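Sleeper sofa or real bed for a narrow spare room?

Gekmont Home Help > Small Spaces > Guest rooms

Posted by Anikó Kiss

Hi all! First post, long time reader. We've moved into a two-bedroom unit and the second room is long and skinny. I want it to be a place where my mum can stay for a few weeks at a time (she's coming in May) and where the rest of us can sit and read or watch something when she's not here. My partner says get a sleeper sofa and be done with it. I'd love to have a proper bed AND a small sofa, but I'm worried it'll feel like a corridor. The sofa I like is 88 cm deep and comes in a lovely grey. Mum is in her seventies and her back isn't great. The carpet is staying, we rent.

Has anyone done both in a narrow room? Did you regret it? Any tips on lighting and colour would be very welcome too, I'm hopeless at both.

3 replies

Vunari_Jen

Do both! I'm so glad you asked this because I went through exactly the same thing and I love how ours ended up. We had a sleeper sofa for four years and every single guest was polite about it and every single guest came to breakfast holding their lower back. The bar in the middle is a killer, and your mum would have to fold and unfold the thing daily for weeks (or you would, at ten at night, with the sheets already in the dryer).

What worked for us was putting the bed along one long wall and the sofa along the other, so you walk up the middle. The magic is in keeping that strip of floor clear. Tape it out on the carpet before you buy anything! Masking tape, full outlines, then leave it for a weekend and walk around it with a laundry basket in your arms. I did this on a Friday night and by Sunday I'd swapped the sofa for a shallower one. If you can walk up the middle with the basket and turn around at the end, you're fine. We have 50 cm at the tightest point, and I wouldn't go any narrower with an older guest.

Measure the doorway and the hallway corner as well. Ours came in with the legs off and not a millimetre to spare.

For colour, stay quiet on the big things and go wild on the cushions. Cream walls are your friend in a rental. A blue or grey sofa looks gorgeous against them, and it won't fight with whatever doona cover is on that week. I'd skip a coffee table completely and use a tray.

Linitz36

sleeper sofa. cheaper and you only make one bed. we got ours second hand for $163 and its fine, put a topper on it

Mbwambo Street Reno

I agree with Jen about having both, and I'd like to add a few things for your mum in particular, having set up a room like this for my own father last winter — he ended up staying until spring and says it's the best spare room in the family!

Bed height. This matters more than the mattress. She should be able to sit on the edge with both feet flat on the floor. Low platform beds look beautiful and are miserable to get out of with a bad back. Bed risers are cheap, and you can take them away when the grandkids visit.

Somewhere to put things down. One nightstand at the far end is plenty, between the two if it fits. Glasses, water, phone, tablets, a book. If there's no surface in reach then everything ends up on the carpet, and in a skinny room the carpet is also the path to the loo. Give her a bin beside the bed too, a small round one takes up next to nothing.

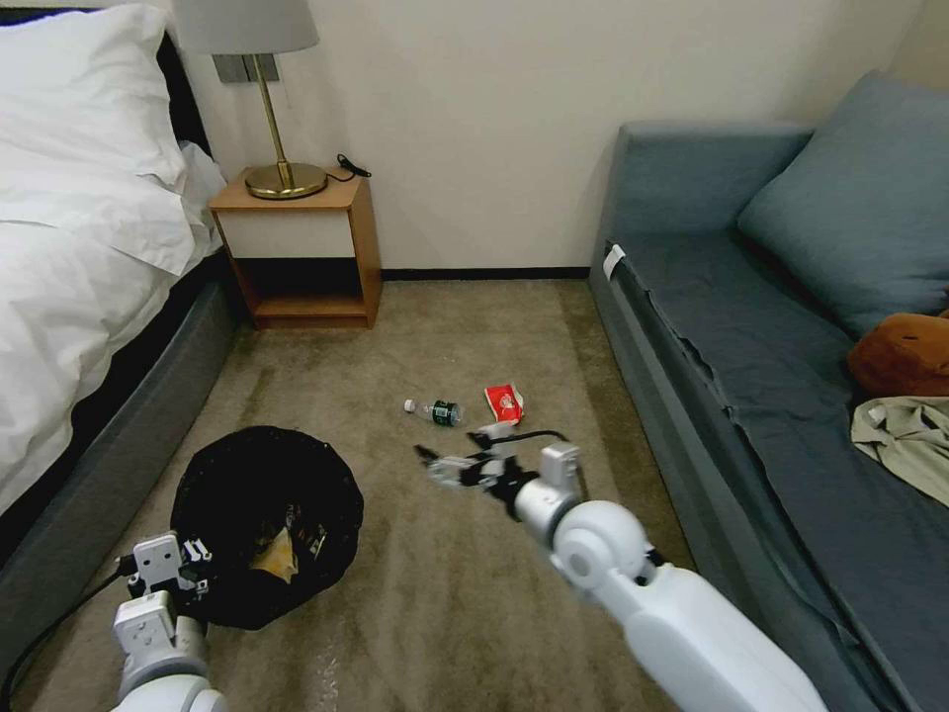
Lighting. Forget the ceiling light, it makes a narrow room look narrower. Two lamps at different heights will do so much more. I'd put one on the nightstand with a switch on the cord she can find in the dark, and a floor lamp behind the sofa arm for reading. Warm white globes in both. A plug-in night light low on the wall near the door is a lovely extra.

Curtains. Hang the rod as high as the landlord will let you and let the fabric drop to the floor. It lifts the whole room.

Storage. Use the space under the bed before you think about a dresser. Flat boxes with wheels roll well enough on short carpet. Over-door hooks took care of my dad's coats and dressing gown.

On your 88 cm sofa, check the back cushions. If they're thick and loose you can sometimes buy the same model with a slimmer back, and you keep the seat depth. Ask the shop, ours swapped them without any fuss. Would love to see how it goes, please come back and tell us what you picked!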